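Bultuvari – catálogo abierto de preparadores independientes y coches de serie corta

Versión de enero, con las correcciones recibidas hasta el 1 de septiembre 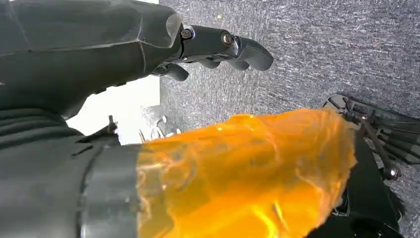 Según Thongsuk, un catálogo de coches preparados sin los números de motor sirve de poco, y llevaba meses pidiendo que los añadiéramos aunque fuera en una columna medio vacía. Pues la columna ya existe, se llama num_motor, está medio vacía y aun así nos alegra mucho tenerla. Gracias por insistir, de corazón.

Qué es esto

Bultuvari reúne más de 500 fichas de automóviles modificados por talleres independientes: familiares con el motor de la berlina gorda, cupés ensanchados a mano, algún descapotable que salió cerrado de fábrica y volvió al taller para perder el techo. Nos interesan sobre todo los que se hicieron en tiradas muy cortas, cuando el cliente entraba por la puerta, señalaba un catálogo de opciones y se marchaba con una factura que a veces costaba tanto como el propio coche. Esas facturas, los folletos y los anuncios de venta antiguos son nuestra materia prima, y si alguna vez habéis pasado una tarde entera descifrando un código de opción borroso (nosotros, demasiadas), ya sabéis de qué va este trabajo.

El proyecto empezó como una hoja de cálculo para uso propio. Luego alguien pidió una copia, después otra persona la devolvió corregida, y cuando nos quisimos dar cuenta había tres versiones distintas circulando con los mismos errores en sitios diferentes. Lo que encontráis en este repositorio es la versión unificada.

Contenido de la carpeta

fichas.csv – el archivo principal, una fila por coche
talleres.csv – nombre, ciudad y años de actividad de cada preparador
opciones.csv – códigos de opción y su traducción, cuando la conocemos
notas/ – textos sueltos sobre casos dudosos, en formato txt
historial.txt – cambios de una versión a otra

Campos de fichas.csv

id – identificador interno, no cambia nunca
modelo_base – el coche de origen, tal como lo nombraba el fabricante
año_base – año de fabricación del coche de origen
año_conversion – año de la preparación, si consta
taller – enlaza con talleres.csv
carroceria – berlina, familiar, cupé, descapotable u otra
cilindrada – en centímetros cúbicos, después de la preparación
cambio – manual o automático
num_motor – la columna nueva
fuente – factura, folleto, anuncio, prensa o testimonio
fiabilidad – de 1 a 6

La fiabilidad merece unas líneas, que es lo que más preguntas genera. Un 6 significa que hemos visto la factura original y que los números cuadran con el coche. Un 2 quiere decir que solo hay un anuncio de venta, y los anuncios, ya se sabe, son un género literario muy querido pero con tendencia a la fantasía. El 1 lo reservamos para las fichas que se conservan por puro cariño – una foto recortada de una revista, un recuerdo de feria – y os rogamos que no las uséis para tasar nada.

Sobre las dos fechas

Un familiar matriculado un año pudo prepararse cinco años después, con piezas que ni siquiera existían cuando salió de la cadena. Por eso separamos año_base y año_conversion. Si el segundo está vacío, no lo rellenéis con el primero, por favor; es el error que más veces hemos tenido que deshacer.

Procedencia

La parte más antigua viene del fondo Stenness, una colección de folletos y listas de precios que se transcribió a mano. Faltan páginas en 40 de esos folletos, y las fichas afectadas llevan la marca «incompleto» en las notas. Los anuncios se recopilaron con Bitent, nuestra herramienta de lectura y limpieza de textos, que se defiende muy bien con las cilindradas y bastante peor con los colores: sigue convencida de que «antracita» es una localidad.

Limitaciones conocidas

Hay muchos más coches alemanes que de cualquier otro origen, y eso refleja los papeles que han llegado a nuestras manos más que la realidad de los talleres. Los italianos están mal cubiertos. Las potencias no se incluyen, porque cada preparador medía a su manera y preferimos no mezclar cifras que no se pueden comparar. Tampoco recogemos precios actuales ni matrículas, y las fichas no contienen datos de propietarios.

Cómo colaborar

Abrid una incidencia con el id de la ficha, el campo que queréis corregir y la fuente. Si tenéis un papel original, un escaneo legible nos hace felices; tapad antes el nombre y la dirección del comprador. Las correcciones sin fuente también se leen, con toda la simpatía del mundo, pero van a la carpeta notas/ y esperan allí compañía.

Licencia

Los datos se pueden copiar, modificar y redistribuir citando Bultuvari y la versión utilizada. Los folletos originales siguen siendo de quienes los publicaron y no se distribuyen con el repositorio.

Pendiente para la próxima versión

Revisar los códigos de llantas, unificar los nombres de talleres que cambiaron de razón social y completar num_motor en las fichas de fiabilidad 6.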